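Evaluation Diary - Nurora Hand-Held Gripper Kit
Friday, 4:30 p.m.

The second session with the Nurora kit ended shortly before this entry was begun. The office has been asked to state by the end of the month whether the loan should be turned into a purchase, and I have therefore tried to record matters of cost and service as well as my impressions of the equipment.

The morning was given to books and desk supplies. The soft orange fingers are the part of the kit that the Nurora brochure praises most, and I had expected to find fault with them. A thick book held upright at its base is an awkward load for a narrow grip, and the ribbed pads flare against the covers in a manner I found reassuring.

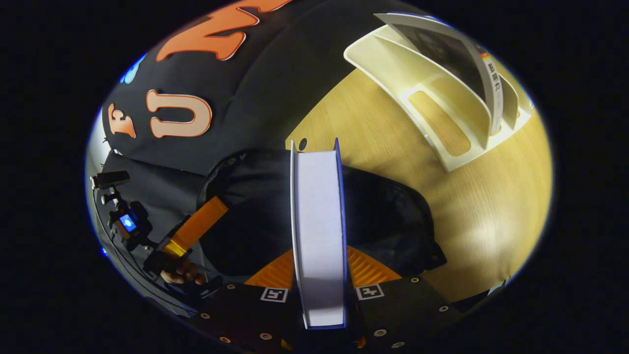 The kit on loan includes 2 grippers, one for each hand, with spare finger pads and a padded carrying case. The printed manual is clear on assembly and very thin on care. It does not say how often the pads should be replaced, and the service desk, when asked by telephone, could offer only that it "depends on use." I have requested a figure in writing. Until one arrives I cannot complete the line for consumables in the cost sheet.

The Vamus service plan was also reviewed. Under this plan the supplier receives our recordings, checks them, and returns those that fail with a short note of the cause. We submitted 57 recordings on Wednesday and had 4 returned this morning. The notes were courteous and, in three instances, useful. The fourth read only "tracking," and I have asked that it be explained. The plan is sold in blocks of 500 recordings, and unused recordings do not carry over into the next term. Our office should object to that condition before anything is signed.

After lunch the work moved on to using the two grippers together at the wooden table, with the white organizer kept in place. Flat items are harder than books. A card lying on a tabletop gives the fingers very little to take hold of, and the approach has to be made low and slowly.

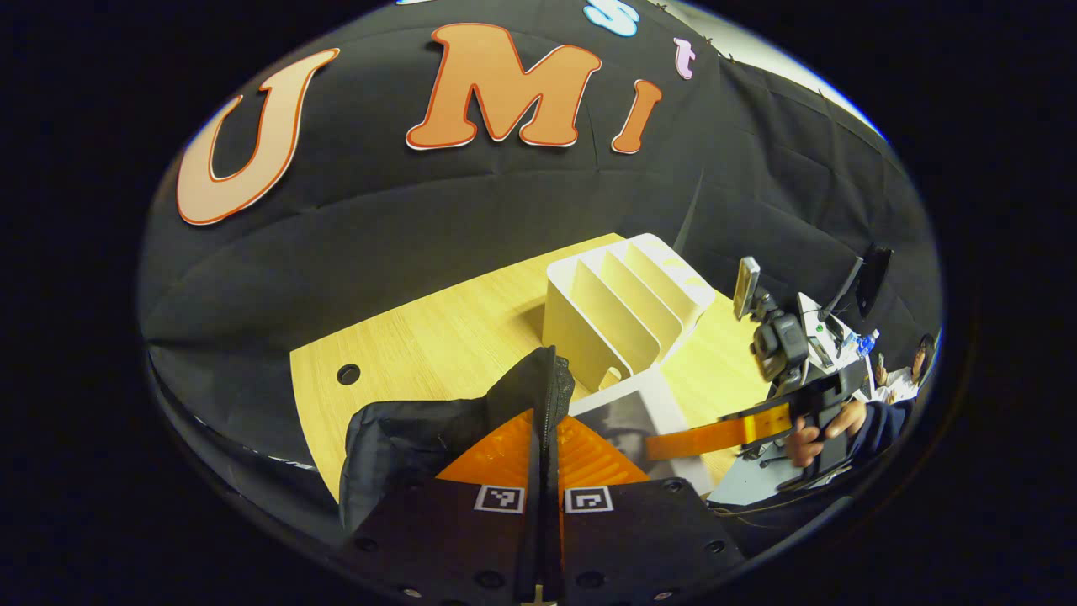
The Evaluation Officer

Comfort remains a concern. My right wrist was tired by three o'clock, and I would not wish to schedule any operator for a full day with the present handle. The Fernano kit, which we had on loan in December, was lighter in the hand but had stiff fingers and no checking service of any kind. The Cheng quotation has still not been received and will be left out of the comparison if it does not come by Tuesday.

My present view is favorable to the equipment and undecided on the plan. To be raised with the supplier: pad life, the carry-over condition, and whether a smaller handle can be fitted without a new contract. The cost sheet stays open.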